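Limescale, part two: descaling the kettle and the shower head

The water here comes off chalk and the supplier's report for January gives a hardness well into the "very hard" band. Since the last post I have stopped buying branded descaler and gone over to plain citric acid, bought as a powder in a 600 g tub.

For the kettle I use 40 g of powder to a litre of cold water. Boil it once, switch off at the wall and leave it for half an hour. Boiling it repeatedly is a mistake with citric acid, as hot solution in contact with scale can leave calcium citrate behind, and that is harder to shift than what you started with. Pour away, rinse twice, boil a full kettle of clean water and throw that away too.

The shower head takes longer. Mine unscrews by hand, though the washer had gone flat and I replaced it while I was there. It went into a bowl of the same solution, cold, overnight. By morning most of the nozzles were clear and the rest gave way to an old toothbrush. 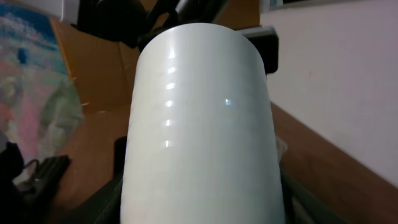 Chrome parts should not be left in for that long. Gintarė Grigaitė wrote in after part one to say that she had dulled a tap by wrapping it in a soaked cloth and going out for the day. I would keep it to twenty minutes and rinse well, and I would not put acid of any kind on marble or limestone.

Two people asked about vinegar. It works, slowly, and the kitchen smells of it until evening. Aleksi Halonen uses it neat in his kettle and is happy with the result.

On intervals: I now do the kettle every five weeks and the shower head twice a year. I had been leaving the kettle for three months, by which time the scale was coming off in flakes and ending up in the tea. The filter in the spout catches the larger pieces - it needs taking out and soaking separately.

Part three will deal with the washing machine, once I have found the manual.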